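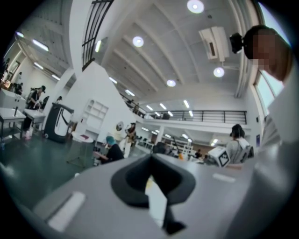
Brollden open day, July 22, 2020

What a lovely morning at the Brollden bakery! Oleksandra Prokopenko, who started the place in 2005, took us round the ovens and let us smell every flour in the store (the rye won, easily). The starter is older than the shop — she brought it from her gran's kitchen. We came home with two loaves and a bag of seeded rolls. They open again in September, and the tour takes 60 minutes. Go hungry!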